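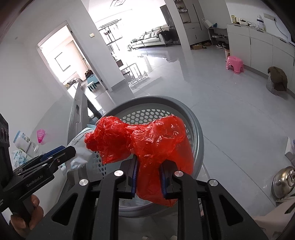

Lise Charbonneau has been running open afternoons at the Teoh workshop in Drudcombe since June, and she still starts each one with household trash. Visitors get a pair of hand-held grippers and a few minutes to tidy a table.

"People expect me to bring out something heavy," she says. "A plastic bag is harder. It changes shape every time you touch it."

The grippers record what the person holding them does, and the recordings go toward training robot arms. Charbonneau's project, called Wivusov, has collected 2,323 of them so far. She would like another 400 before the end of the year.

Up to 6 people can sign up for a session. Most squeeze too hard at first, she says, and then slow down. Children tend to pick it up faster than their parents do.

I asked whether a robot could empty my kitchen bin today. "In my kitchen, maybe. In yours, I wouldn't promise it," she said. "Every home has different bins and different light. That's why we need so many recordings."

Her own arm, which the team calls Sakura, is shown at the end of the visit. On the afternoon I went, it took 2 tries to lift an empty bag and then put it down beside the basket. Charbonneau reset it and took the next question, about batteries.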